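Clusuvdale Makers Forum > School and club robotics > Kiden project: the crumble task

kerell_tom
Posted: Jul 15, 2021

Hello all. Our student group is teaching an arm to help with baking, and I am responsible for the mixing step. The glass bowl gives us much trouble. The wall has many ribs and each rib takes the light in a different way, so our program thinks the powder on the wall belongs to the pile.

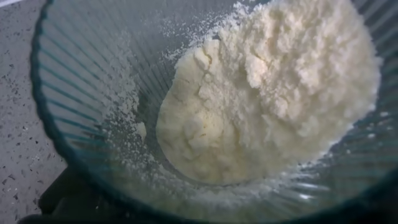 I have tried a higher threshold, but then it loses the shaded part of the pile, which is more yellow than the top. From 45 test pictures it found the edge correctly in 6. Demetrius Halvorsen from our group wants to change to a steel bowl. I would like to keep the glass – the task sheet says only "a bowl".

abernathy_fan
Demetrius is right. Change the bowl and finish the project. You have three weeks left, no?

Aled Lewis
I do not agree. Steel will give you reflections, and they are worse because they move together with the arm. Leave the bowl and use texture. The pile is lumpy and the ribs are long thin lines, so a simple line filter should remove most of them.

abernathy_fan
Brushed steel does not reflect so much. We used it in May and had no problem.

Aled Lewis
With a fixed camera, yes. His is on the wrist.

kerell_tom
Thank you both. Aled, must the filter run before the colour step or after? Also I forgot to ask, the bigger clumps are sometimes marked as a separate object. Is it better to join them to the pile?

Aled Lewis
Before. And join them, for now.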